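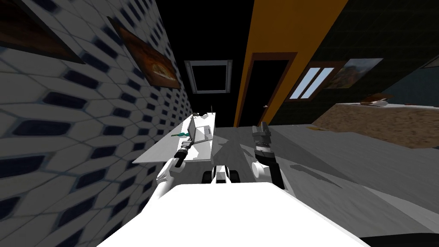
4. First start of the simulated robot

This section is for new members of the Gumis robotics club who have finished the installation in section 3. You will load the practice room, move both arms by keyboard and save your first run. Please do it in the order given, also if you already know another simulator.

4.1 Before you begin

Close all other programs which use the graphics card. The club laptops are not strong, and the room with full textures needs most of the memory. If you work at home, check that you have the room package from Lukumay and not the older one from last year. The older one opens normally, but the arms do not answer.

4.2 Loading the room

1. Start Zomurent and wait until the status line says READY.
2. Open the menu Scene and choose Practice Room.
3. Choose the view Head. In this view you look over the white body of the robot, with one arm on each side. The table with the white top is on the left and the speckled counter is on the right.
4. Start Idbridge in a second window. It must be started after Zomurent, never before.
5. Press Connect. When the connection is made, the field Link becomes green.

Note: If you see only a gray floor and no walls, the textures are not loaded. Close the scene and open it again. Do not restart the computer for this.

4.3 Moving the arms

1. Set the speed to 26 percent. This is the club value for beginners, please keep it for the first month.
2. Press L to select the left arm, or R for the right arm. Only one arm moves at a time.
3. Raise the gripper before you move it to the side. The table has an edge and the simulator counts each contact as a collision.
4. Bring the left gripper over the front edge of the table, then lower it in small steps. One press of the key is one step.
5. Close the gripper with C, open it with O.

Caution: Never hold a key down for a long time. The commands are collected in a queue of 200, and the arm will continue to move after you let the key go – press Esc to empty the queue.

4.4 Saving the run

1. Press Stop, then Save.
2. Write your name and the task in the field Comment.
3. Copy the file to the folder Runs. A file bigger than 400 MB must be divided first, see section 7.

For the club competition in January, a run needs a score of 80 or more to be accepted. Questions about the score go to Vlasta Sýkora, who also gives the passwords for the folder.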